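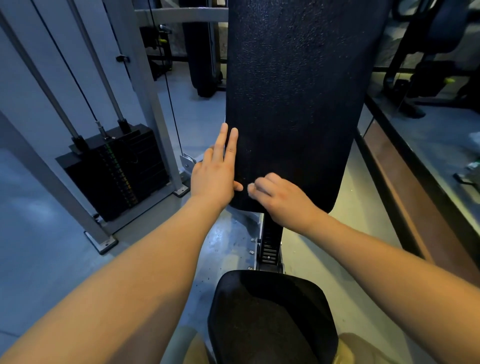 Flarlow Poker Series: Second Progress Report to the Duma Fund
Submitted by Séverine Deschamps, Series Director
April 7, 2018

1. Period covered

This report covers the winter leg of the Flarlow Poker Series, held at the Bemgate Card Room, and the preparations for the spring leg. The first report, submitted in October, covered the opening leg and the hiring of staff.

2. Entries

The winter leg received 3643 entries across all events, against 3010 in the opening leg. Most of the increase came from the low buy-in evening tournaments. The two deep-stack events were flat, and the mixed-game event again fell short of its target. Ms. Deschamps and the tournament office propose to move the mixed-game event to an earlier slot in the spring schedule, where it will not compete with the main event's second starting day.

Registration was handled through the Millet system for the first time. Late registration closed on time in every event but one. In that case, the clock display and the registration desk were running on different level structures, and play was paused while the matter was put right. The floor staff now check both against the printed structure sheet before cards are in the air.

3. Dealer training

The grant supports a training program for new dealers. Annick Brunet has led the course since it began, and Panya Khamphan joined as second instructor at the start of the winter leg. Trainees complete 80 hours at practice tables before they are assigned to a live event. Instruction in pot-limit calculation has been lengthened at the request of the floor supervisors, who reported that side pots were slowing down the Omaha tables. A short written test on the rules for exposed cards and out-of-turn action has also been added.

Retention remains a concern. Several trained dealers left during the winter for full-time posts elsewhere. The series does not ask trainees to sign a service agreement and does not wish to begin doing so, but a modest completion payment is under review.

4. Seating and playing conditions

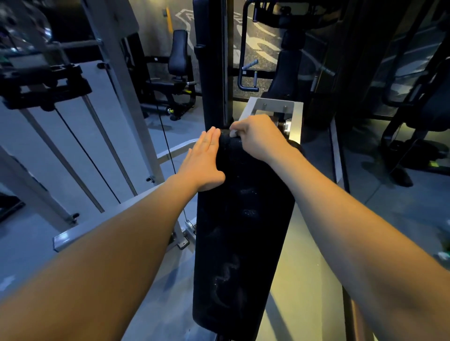
The winter player survey drew 400 responses, and seating was the most frequent subject of complaint. The present chairs are low-backed stacking chairs, which were adequate for evening events but are poorly suited to a main event day of ten levels. Hye-jin Lim has been asked to prepare a specification for replacements. Her draft calls for a long, upholstered back, like the tall black pad on a gym machine, with a top edge that a player can hook the fingers over when moving the chair. Chairs of this kind take up more storage space - a point the card room has raised - and the final choice will depend on that discussion.

Lighting over the outer tables was also mentioned in the survey. The card room has agreed to replace the fixtures at its own expense.

5. Budget

Spending is within the approved total. The prize pool accounts are kept apart from the grant, and no grant money has been used for prizes or guarantees. Marlina Sitompul has prepared the detailed statement, attached as Appendix A. The underspend on printing results from the change to Millet, and the series asks permission to transfer it to the seating line.

6. Next steps

The spring schedule will be published once the mixed-game slot is confirmed. A further dealer course will open for applications in the same week. The chair specification will be sent to the Fund for comment before any order is placed.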